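About Pluvon

Pluvon runs continuing education for school administrators and curriculum staff. We plan and deliver one annual conference, a set of shorter regional sessions, and a scholarship program that pays for educators to attend. The company was started by Tươi Hoàng, a former middle school science teacher and assistant principal, who still reviews every session proposal before it goes to the selection panel.

What we do

The annual conference runs for 3 days each December. Sessions are 50 minutes long, with a 20-minute break between them. Presenters are working school employees. We do not sell speaking slots, and exhibitors may not present in the main program. An exhibitor who wants to show a product can book a demonstration room, which is listed separately in the schedule and labeled as vendor content.

Regional sessions are held in school buildings during the spring term. The host school supplies the rooms and a working projector in each one. Pluvon supplies the presenter, the printed materials and the attendance records needed for continuing education credit. A regional session covers a single topic, such as master scheduling, grading policy, substitute coverage or the first year in an assistant principal's job.

Last year 1247 educators took part in at least one Pluvon event. Attendance at the annual conference is capped at 400 per day so that no session room goes over its posted limit. Registration closes when the cap is reached, and a waiting list is kept in the order requests arrive.

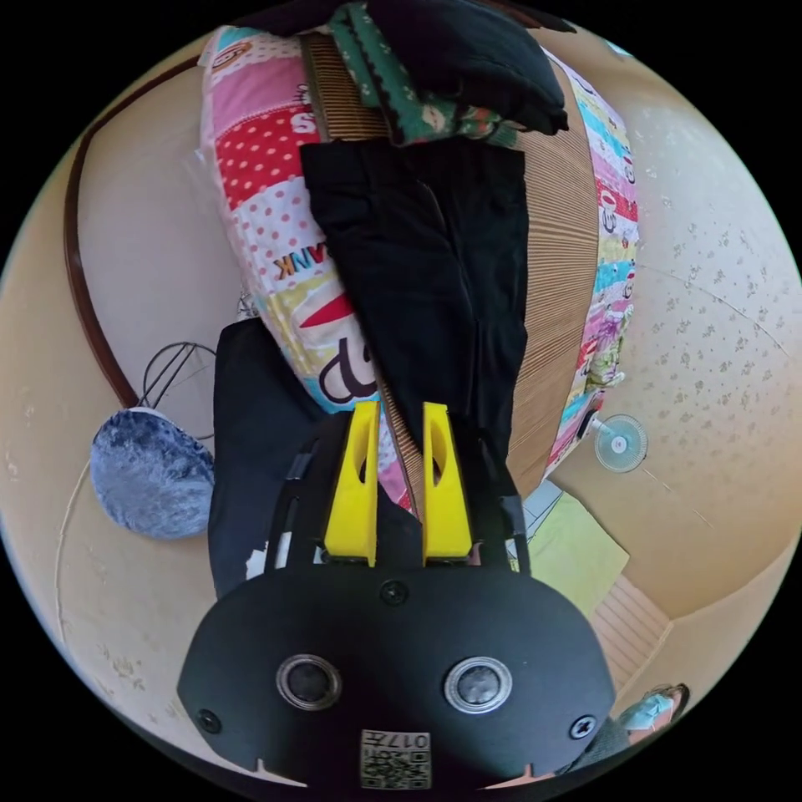
Scholarships are funded from registration income and from a yearly grant by Tekgate, our registration software supplier. Tekgate has no part in choosing recipients. A scholarship covers the registration fee, lodging for the nights of the conference and travel at the lowest available fare. It does not cover meals outside the conference program or the cost of a substitute teacher. Many districts will pay the substitute cost if asked in writing before the term begins, and we can provide a letter for that purpose.

How recipients are chosen

Applications are read without names or school names attached. Each one is scored by two readers on a fixed scale. If the two scores differ by more than five points, a third reader scores the application and the two closest scores are averaged. Applicants receive their scores on request, with the readers' written comments. Past recipients may apply again after two years.

We ask recipients to do one thing in return – give a short report to their own staff within 60 days of the conference. The report can be a talk at a faculty meeting or a written summary. A copy goes to our office and is kept with the scholarship file.

Session materials

Slides and handouts are posted to the Kiều archive, our online library, after the conference closes. Presenters keep the rights to their work and may ask for an item to be taken down at any time. The archive is open to anyone who has attended a Pluvon event. Login details are sent with the credit certificate. Older materials are marked with the school year in which they were presented, as state reporting rules and testing calendars change and some of the advice will be out of date.

Credit and records

Attendance is recorded at the door of each session by badge scan. Certificates are issued as PDF files. If a session is missing from your certificate, write to the records desk with the session number and the name on your badge. Corrections are accepted until the end of the school year in which the event took place. Whether hours count toward license renewal is decided by your state or district, and we recommend checking before you register.

Office

Our office is in Room 402 of the Flakosex Building, on the fourth floor. Visitors should sign in at the front desk. The office is closed to visitors during the conference, but email is still answered – usually in the evening, after the last session.

Session proposals, hosting requests and scholarship applications each have their own form under Contact. Please do not send proposals by email attachment. They cannot be scored until they are in the form.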